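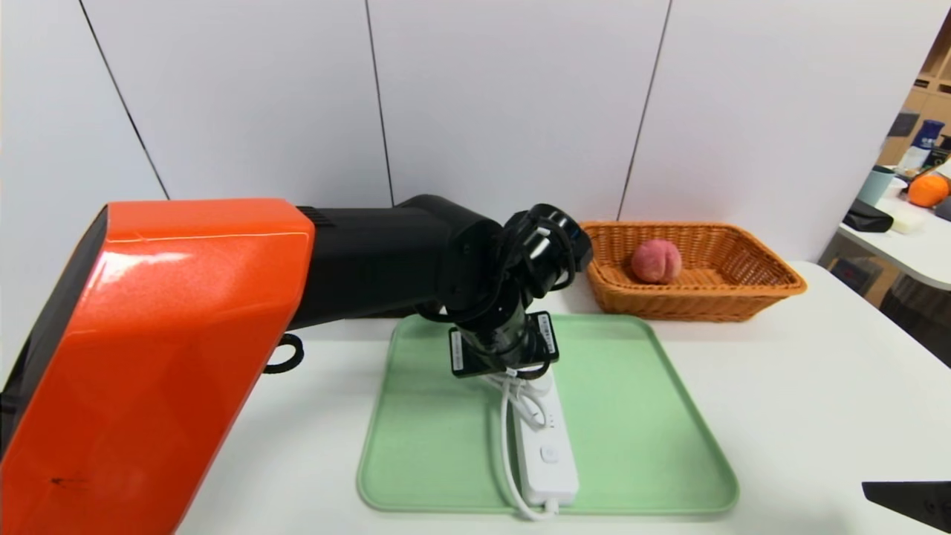 Where should the power strip go on a small table?
Lay it flat in a shallow tray with a rim, so the strip and its cord stay together when you wipe the table.

Setting up your Fliker table corner

1. Unplug the strip first. I skip this one way too often!
2. Set it lengthwise in the tray, switch facing up.
3. Let the cord curve loosely beside it (no tight coils, please) and run it out over the rim.

Note: I keep my fruit in a basket behind the tray, and I love it there.

Caution: Never cover the strip, and keep drinks off the tray.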